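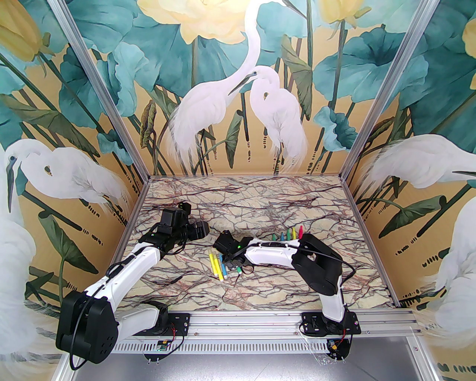 Egret mural and marble-pattern floor panel.

Clirton Annex: Interior Surfaces and Exits Checklist
Walked 13 Dec 2018 by Milagros Herrero. Comments copied to Teodoro Carrasco at Mateos.

Marks: OK, FIX, or ASK. ASK means somebody told me it was fine and I would like to see paper.

1. Printed and painted wall panels
Flame spread certificate on hand: ASK
Panels fixed at top and bottom: OK
Comment: Trodell sent a one-page letter saying the panels are "suitable for public interiors." Suitable according to whom? The letter has no test number and no lab name. Pretty birds, but I am not signing for a letterhead. Please get the test report itself, for this product and this thickness.

2. Marble-pattern panels
Edges flush, no lifting: OK
Cleaning instructions posted: FIX
Comment: The pattern is so busy that a crack or a spill would be hard to pick out. Whoever cleans these should run a hand along them as well as look. The supplier calls the finish "maintenance free." I have yet to meet one. 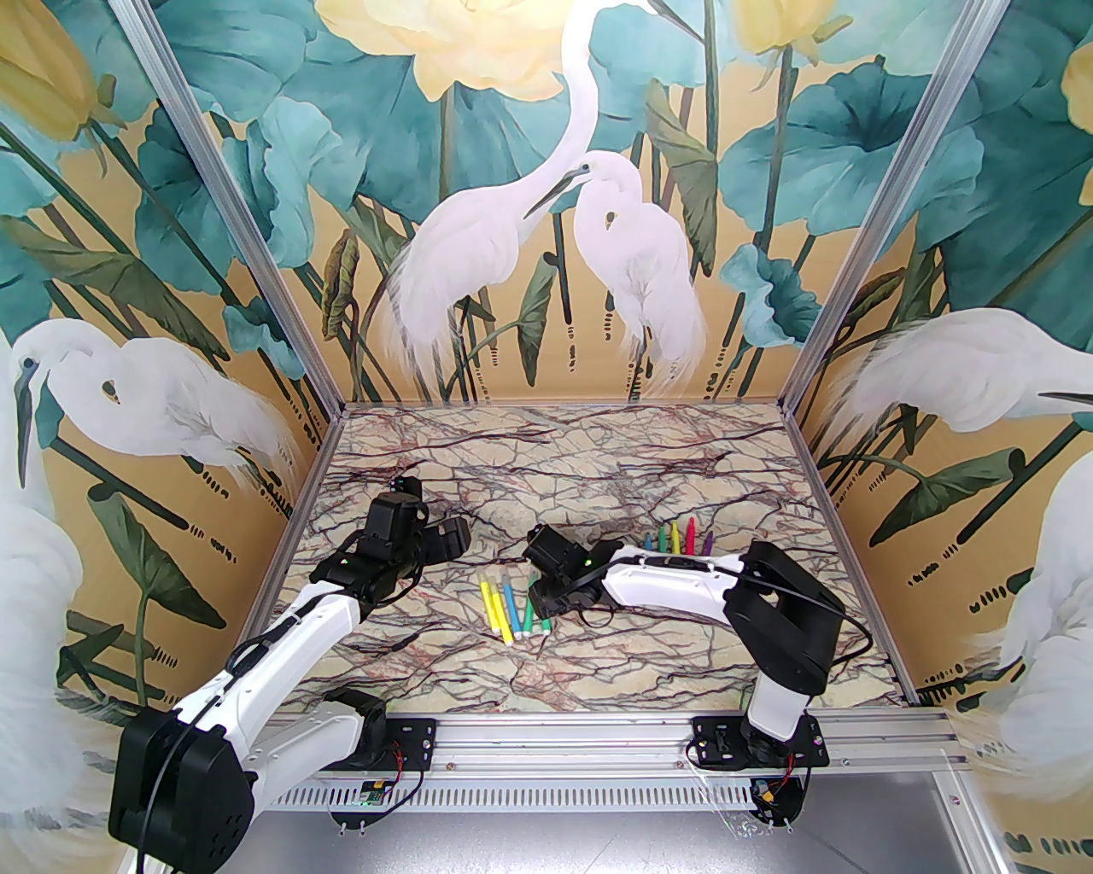 3. Exits and routes
Main door opens fully: OK
Side door opens fully: FIX
Exit signs lit: OK
Comment: Side door drags on the threshold. I was told it was planed down last February. If so, it was planed somewhere else. It opened on my second shove, and I was wearing boots.

4. Extinguishers
Mounted and visible: OK
Tags current: FIX
Comment: Unit 891 by the coat hooks has a tag I can't read. The log says it was checked. The log is also filled in with the same pen and the same initials all the way down the page, so I'd call Panmont and ask what dates they have on their end.

5. Electrical
Panel cover closed, clear space in front: FIX
Extension cords in permanent use: FIX
GFCI outlets tested at sinks: OK
Comment: Folding chairs stacked in front of the breaker panel again. The space heater in the office is on a cord meant for a lamp. "Only when it's cold" was the answer I got. Take the cord away.

6. Stairs and handrails
Rail holds firm under a hard pull: OK
Treads even: OK
Comment: The drawing says the rail was tested to 200 pounds. I leaned on it and it didn't move, so OK for today, but leaning on it isn't a test. ASK on the certificate.

7. Emergency lights
Test button works: OK
Full-length discharge test: ASK
Comment: A lamp that comes on for 20 seconds with my thumb on the button tells me very little about a real outage. No record of a full test in the binder.

Carried over from the last walk: side door, chairs at breaker panel, binder index. All three were marked "done" in the reply. The binder has an index now. It lists pages that aren't in the binder.

Send the missing papers before the next walk. Anything that arrives without a date on it goes back.
M. Herrero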